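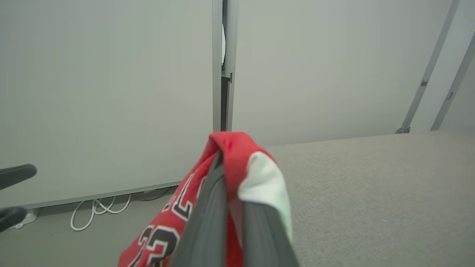
The Stukow Work Surface is a fabric-textured table cover for rooms in which garments are sorted, inspected, folded and packed. It is supplied by Uren to school athletic departments, uniform lending rooms and laundries. The surface is a light gray-beige with a fine speckle, a shade selected so that strongly colored clothing can be checked without glare. A bright red basketball jersey with black numerals outlined in white stands out clearly beside it, and the white parts of such a garment remain easy to tell from the red. The cover is intended for use on a level table and is not suitable as a floor covering.

Intended use

The Stukow is designed for the handling of clean, dry clothing. Typical tasks include checking numerals and lettering for lifting or cracking, matching jerseys to a team list, folding for storage, and preparing uniforms for return to players. The texture gives light fabrics enough grip to stay in place while a sleeve or hem is being straightened. Smooth athletic fabrics may still slide if the table is not level, and the table should be adjusted before the cover is fitted.

The cover is not an ironing surface. Heated tools, steam heads and heat presses must not be placed on it. Departments that apply their own numbers should carry out that work on a separate press table and allow each garment to cool fully before it is brought to the Stukow.

Fitting

The cover is delivered rolled. It should be laid flat, texture side up, for 20 hours before it is fixed in place. Edge strips are included and are pressed on by hand along all four sides. Corners may be trimmed with a sharp utility knife from the underside. Trimmed pieces cannot be returned.

Where the table stands against a wall, a small gap should be left between the cover and the wall so that lint can be brushed out at the back. Plain, pale walls are recommended in inspection rooms, as strong wall colors can affect the appearance of white trim and lettering.

Care

Lint and loose thread should be removed at the end of each working day with a soft brush or a vacuum fitted with an upholstery head. Marks may be treated with a damp white cloth and mild soap. Bleach and solvent cleaners will fade the speckle and void the warranty. The cover should be completely dry before clothing is placed on it again. Dye from new, unwashed uniforms may transfer to the surface, and such items should be laundered before they are handled on it.

Ordering information

Item number: 3382
Color: light gray-beige, speckled
Supplied with: edge strips, care sheet
Warranty: 9 months from delivery, in normal indoor use
Usual delivery time: around 20 working days

The Stukow may be ordered alone or with the Bakke folding table, to which it is cut in advance. Covers for tables of other makes are cut to the dimensions given on the order form. All measurements should be taken along the top of the table and entered in inches. Institutions ordering for several buildings are asked to submit one form for each delivery address.

Replacement edge strips are kept in stock at the Pemthorpe warehouse and may be ordered separately under the same item number, followed by the letter E.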